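3.2 Maintenance of tiled floors in the surveyed buildings

The second part of the survey concerns the floors of shared kitchens and corridors. Of the 2,143 rooms in the register, 2,135 could be entered by our team, and the other eight were locked during the whole period of field work. For each room we wrote down the type of floor, the year of the last repair if it was known, and the way the floor is cleaned. The form was the same as in the Tralutov study (Sosa and Enache), with one more field for the state of the joints.

Tiled floors were treated separately from the wooden ones. In a tiled floor the tile itself changes slowly, but the joint takes in dirty water and loses its color much earlier. Residents often judge the age of the whole floor by the joints, and this was noticed already in the interviews made by Lorena Sosa in May. Several residents said that their floor was "old" although the tiles had been laid only a few years before. Figure 4 shows speckled tan tiles with thin, lighter joints.
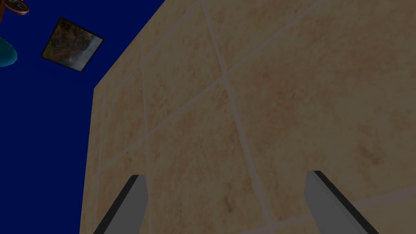
Figure 4. Tan tiles with lighter joints.

How often should the joints of a kitchen floor be sealed again?
In the buildings of our survey, once in two years was enough for kitchens with daily use, and corridors could wait longer.

This interval comes from the maintenance books of 19 buildings, where the dates of sealing were written with care. In the other buildings the books were incomplete - in Zorka, for instance, the pages before the change of the manager are missing - and we did not use them for this question. We also did not use answers given from memory, as they differed too much between neighbors of the same floor.

The method of cleaning had more influence than we expected. Where an acid cleaner was used every week, the joints were described as "rough" or "open" by the inspector more often than where the floor was washed with a neutral soap. The difference was clear in Drodedari, where two similar houses on one street have different cleaning firms. We cannot say how much of it depends on the product and how much on the brush, and the books do not record the brush. Section 3.3 gives the costs of both methods per building and year.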